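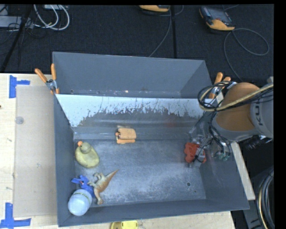
Aug 19, 2019
To: Kathleen Keane, Karnden
From: Rasmus Bite, Warkdale toy lending room
Re: where we are with the sort and clean

Short one, the full figures go in with Triin's spreadsheet.

Sorting. 282 toys through the metal bin so far. All small plastic stuff and the odd jar, no puzzles yet. Duck, dinosaur, the blue one and the little orange one are in the current batch and get tagged with the rest. The bin is scuffed but sound, and the sloped back is handy when you're tipping things in. Still using it on the wood table, height is right for most of us. Masaru wants a second bin the same size. I'd say yes if there is money left at the end of August, otherwise no.

Cleaning. Going slower than I told you in the spring. Soap and a brush for anything solid, wipes only for anything with a seam. 19 toys pulled so far — cracks, missing wheels, one with a battery leak. Those are bagged and off the shelves. Dzintra checks the pulled bag before it goes out, she has already rescued 2 that only needed a screw.

Jars. People donate toys in them and we end up keeping the jar. Good for small parts but lids go missing. Need a decision on wether we buy matching ones. Not urgent.

Labels. Pladham sent the wrong size, to big for anything under a hand's width. Replacement order is in, no charge. Until then Triin is writing tag numbers by hand, and it shows in the hours.

Money. Spent to date $2987, nearly all on shelving and the labels. Nothing over budget line by line. Adomaitis invoice for the shelf brackets hasn't come, I have chased it and will again.

Next up:
Finish the animals and vehicles, then start on the baby toys (these need a separate wash).
Shelf plan from Masaru, draft only.
Borrowing cards to the printer once you OK the wording — sent it to you already, second page is the one that changed.

What I need from you: yes or no on the cards, and who signs for the brackets when they bill us. Can call any morning.

Rasmus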